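Re: [cell-users] Cable loop on the wrist, and where do you all put the slack?
From: Yanti Manurung
Date: February 1, 2026

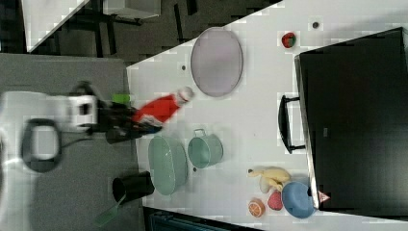 Our arm partway across the table with something red in the gripper. The black loop under the wrist is the thing I go on about below.

Hi Pieter, hi all,

Sorry for the slow answer, I wanted to get through a full week with the new routing before I opened my mouth. Quoting the bit I'm replying to:

> On our arm at Flestow the gripper cable has now failed for the
> second time, same place, right behind the connector. The first one
> I put down to bad luck. We have it strapped tight along the
> housing so it can't catch on anything. Do people leave a loop? And
> if so how big, and what stops it from dragging through the stuff
> on the table? Also, do you re-teach all your points after you swap
> the fingers or do you just go with it?
> Pieter Nijs

Strapped tight is how we had ours too, and we killed 3 cables that way before Gunhild took one apart at her desk and showed me the break. The jacket looked perfect. Inside, the strands had gone right where the strap ended and the bending started. Every time the last joint turned, all of the twist was landing on a piece of cable shorter than my thumb. No wonder!

So yes, leave a loop. Ours hangs below the gripper and curves out away from the housing, and I know it looks untidy (Ruben calls it the handbag). How I size it: unplug nothing, power the arm down, let the cable hang with only the upper strap on, then bring the arm back up and jog the wrist by hand control to one end of its travel and then the other, slowly. At both ends you want the cable to still have a bit of curve at the connector. If it goes straight anywhere, feed more in. Then do up the lower strap, but only snug — you should be able to slide the cable under it with a finger.

As for dragging, that worried me as well, because our table is a messy one. We've got a big lavender tray, a green pot and a basin next to it, toy fruit all over, and a tall black appliance with a handle that sticks out exactly where you'd rather it didn't. That handle is the one that gets us. The loop cleared everything low with no trouble and then hooked the handle on a sideways move, on day one of course. What fixed it was raising the travel height for anything going past that side and making the arm come in with the loop facing away from the appliance. It costs a little time on each move and I've stopped caring.

One warning if you do the same: check your limits in the controller again afterwards. Evelien had set the last joint fairly wide back when the cable was strapped, and with the loop it could wind itself up over a long run without anybody noticing. We pulled the limit in on both sides and added a move to the middle position at the end of every batch. Since then, no complaints from the cable.

On the fingers. No, we don't re-teach everything, but we don't just go with it either. After a swap I check 3 points: one over the tray, one at the far side of the table, and one down low near the front edge. If all of them are good I carry on. If one is off, I redo the tool center first and only then touch the points. I did it the other way round once, in April, and spent 11 hours chasing an error that was sitting in the tool data the whole time. Please learn from me.

Oh, and look at your finger screws while you're down there. Ours came loose bit by bit and it showed up as soft grips on long thin things, which I'd blamed on the rubber. I now put a paint pen line across each screw head so I can see at a glance whether it has moved. Willems sells the thread locker we use, the kind you can still undo with a hand tool. Do not use the permanent stuff. Ask Ruben about the permanent stuff.

For the straps we went from the plastic ones to the fabric hook-and-loop kind. They wear out, but they wear out before the cable does, and a strap is cheap. I swap them whenever they get fluffy.

What I still don't have a good answer for is the connector itself. There's an angled version from Solport that would point the cable down instead of back, and on paper it takes a lot of the bend out. Has anybody on here tried it with the arm moving at full speed? I'd be worried about it working itself loose. If someone at Durkeden still has one lying around from the old cell I'd happily borrow it for a while and report back.

Pieter, if you can, cut your dead cable open before you throw it out and tell us where it broke. I'd bet on the strap edge.

Cheers,
Yanti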